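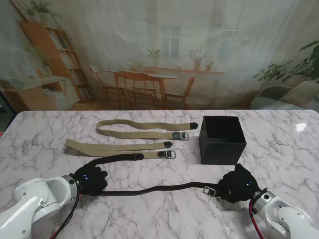

Fig. 7. Belt cell, both arms at the table, box to the right of the khaki belts.

7. Belt snagged or grip fault during packing

Read this bit before you touch anything. Applies to the Drarkent two-arm cell at Ranport and the one at Disthorpe, same steps for both.

What you get: arms stop part way through a fold, panel shows fault 66, left or right hand stays shut. Nearly always a buckle caught in the weave or on a finger. The hand reads the extra pull as a jam and locks.

CAUTION: a locked hand is still powered. Blue lights on the back of the hand = live. Keep your fingers out of it. Carleen Sheehan got a nasty pinch in July doing exactly this, pulling on the free end with the hand still live.

CAUTION: do not clear the fault from the panel first. Clearing it lets the arm carry on from where it stopped, belt and all.

To free the belt

1. Press the red stop. Wait for the lights on both hands to go out. Both, even if only one has faulted.

2. Move any loose belts on the table to the far side. Leave the box where it is, its position is taught.

3. Support the belt from underneath with one hand. Don't lift yet.

4. Find the buckle. On a rolled canvas or braided belt it can be tucked right inside the roll, so look from the side and from below, use a torch.

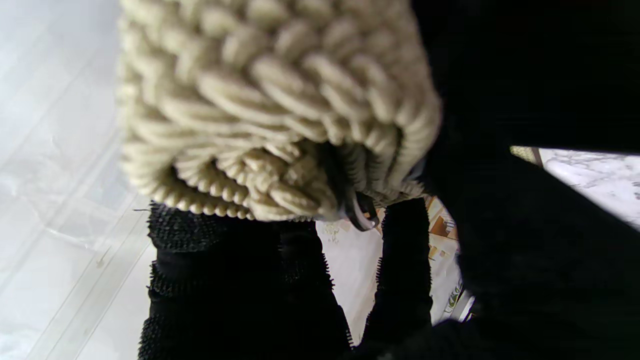 5. Ease the roll open from the outside in. One layer at a time. If the prong has gone through the cord push it back the way it came, dont pull it through.

6. Open the fingers with the hand release key (2 turns, anticlockwise). If it feels stiff stop and ring Fabrice Fleury. Forcing it strips the gear and then its a new hand.

7. Slide the belt out sideways, along the fingers. Straight up tears the pads.

8. Check the pads. Raised points should be even all over. Bald patch, or threads wound round the base, swap the pad (see Pads).

Note: bits of thread left in the pads cause the same fault again within a few cycles. Brush them out, dry brush only.

To restart

9. Hands clear, guard shut. Release the stop, then Home. Arms should go back slowly to the rest position. Any jerk or clicking, stop again.

10. Run 2 slow cycles with a plain leather belt before going back to canvas.

11. Write the cycle count in the log with the fault number. Last one at Disthorpe was at 2,306 and we only spotted the worn pad becuase somebody had put it down.

Still showing 66 after all that: leave the cell stopped, hang the tag on it, call Oláh service. Do not run on one arm. The other one doesn't know its neighbour is off and will reach across.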